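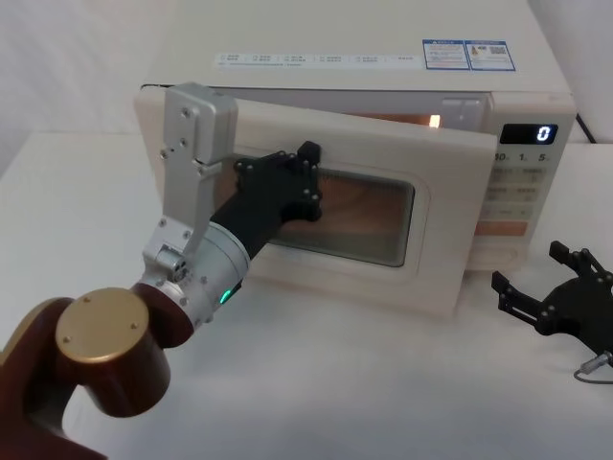 Figure 4-1. Countertop microwave, door partly open.

4. Logging a Defamation Complaint

This section covers complaints that say a broadcast or web story made a false statement about a person or company. For simple fixes such as a misspelled name, see Section 3. You need an Editor or Legal Desk account in Plulia to complete these steps.

4.1 Open the record

1. From the main menu, select Complaints, then New.
2. Enter the date the letter or email arrived, in the form 7/7/23. Do not use the date printed on the letter.
3. Enter the name of the person complaining and, if there is one, the law firm.
4. In the Statement field, paste the exact words complained of. The field holds 1000 characters. Longer passages go in as a transcript (see 4.2).
5. Select Save. Plulia assigns a case number.

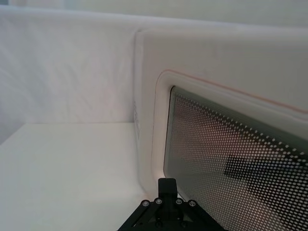
Note: Case numbers below 391 were carried over from Pinemia in May and may have no transcript attached. Request these from Liette Cormier in Archives.

4.2 Place the hold

1. Open the case and select Hold.
2. Choose every program, clip and web page in which the statement appeared. Include repeats.
3. Attach the transcript, scripts and any notes used in preparing the story.
4. Select Confirm. The status changes from Open to Held.

CAUTION: Do not edit or take down the story before the hold is confirmed. Once an item is overwritten, the earlier version cannot be restored.

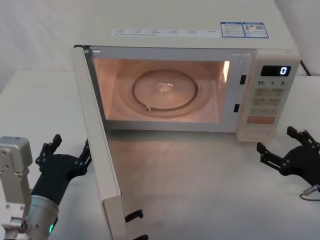 Held items stay in storage until Legal Desk releases them. An upload larger than 175 MB must be split into parts – the system rejects it without a warning message.

4.3 Describe the exhibits

Every exhibit needs a text description of no more than nine lines. 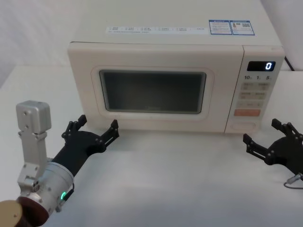

The description is what outside counsel at Snorradóttir will search, so write it in plain words and leave opinion out. Name the main object first, then any marks that set it apart, with their position. For a picture exhibit, "cream-white microwave, long label strip along the front edge of the top, two blue-bordered stickers to the right of the strip" is enough. Do not type out print you cannot read. Enter "text not legible" and move on.

4.4 Send for review

1. Select Route, then Legal Desk.
2. Enter Tin-yau Yu as first reviewer. For complaints about the Mundden edition, add the edition editor as second reviewer.
3. Do not reply to the complainant until the status reads Cleared – this includes phone calls and posts on social media.

If the Route button is gray, check that each exhibit has a description.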